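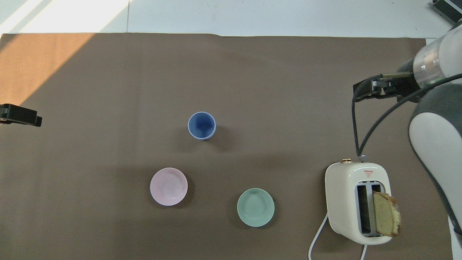 What should visitors see at the open morning in September? The toast station, run at normal speed, with one handler at the desk and the group standing behind the tape.

Notebook entry, September, preparation and first session. Entered by A. Aguiar, with additions from F. Heffernan where marked.

The table was laid out before the first group came up. The cup, the pink plate and the green plate were kept near the middle of the brown sheet, with the toaster to the right, as agreed at the Dindley planning meeting. The gripper cable was checked at both ends of the arm's travel before visitors were admitted. The blind on the window side should be lowered in future. Sunlight reaches the left of the table in the morning and the exposure had to be reset twice before 10.15.

Groups were received from Samness College and from the Neves office. Each group was given a short welcome, a safety notice and then the demonstration itself. The notice was read from the printed sheet. It is too long and repeats the remark about loose sleeves; a shorter version is to be drafted.

Speed was held at 100 mm per second for the approach and raised to 200 for the open moves. Visitors at the back found the slower figure dull, and one teacher asked whether the arm had stopped. It is recommended that the approach speed remain unchanged. The handler may instead explain what the arm is waiting for.

The first run was completed without intervention. On the second, the slice was released early and came to rest against the rim of the plate. The run was recorded as a failure under job 2581 and the handler said so to the group, who seemed more interested in this than in the run before it. The third run was stopped by hand when a visitor leaned over the tape.

Addition, F.H.: the stop was correct. The tape is too close to the table on the corridor side and should be moved back by one floor tile. I have asked Brunberg for a second stop button on a longer lead, so that the person giving the talk can also reach one.

Questions put by visitors were mostly on cost, on whether the arm would know a different plate, and on what happens in a power cut. The answer given to the last of these was incomplete. The brakes hold the arm, but the gripper behaves differently and the staff giving the talk should be able to say how. A. Aguiar to write a paragraph for the desk folder.

Sessions ran to around 10 minutes each, which left too little time for the changeover - the third group was kept on the stairs. A longer gap is to be allowed in the afternoon.

Outstanding: blind, tape, shorter notice, desk folder. Spare bread to be bought before the Neves party returns.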